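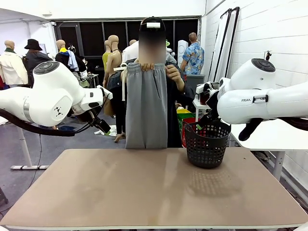 Cell 2, Selon workshop — garment handling

Gallery updated 27/11/2018

The cell was moved to its current bay in the Selon workshop this spring and has been through one full service since. It is a two-arm unit on a fixed table, used for picking up clothing and placing it in a basket. Notes on setup and upkeep are kept with the pictures so the next shift can work from the same page.

Two white arms, one from each side of the table, both with black grippers. A person holds grey sweatpants by the waistband on the far side. The round mesh basket stands on the right half of the table.

Settings

Both arms run the Fluvik controller, profile 113. Approach speed at the table is limited to 217 mm/s with a person at the far side. Do not raise it for trial runs.

Cables

Check the cable on each arm before start-up. Leave enough slack for full wrist travel and look for rubbing along the underside of the forearm. Replacement sleeving is Droletti 8 mm, in the second drawer.

Grippers

Wipe the fingers down at the end of each shift. Lint builds up fastest on fleece and jersey, and grip force drifts once it does. Recalibrate after 400 cycles — sooner if drawstrings start to snag.

Table and basket

Clean the top with a damp cloth, no solvent. Scuffs are fine, raised edges are not. If the basket is swapped for another size, re-teach the drop height before running.

Next service is booked for December with Bickerstaff. Both wrist joints will be opened and regreased, and the cell will be locked out until the joint check is signed off.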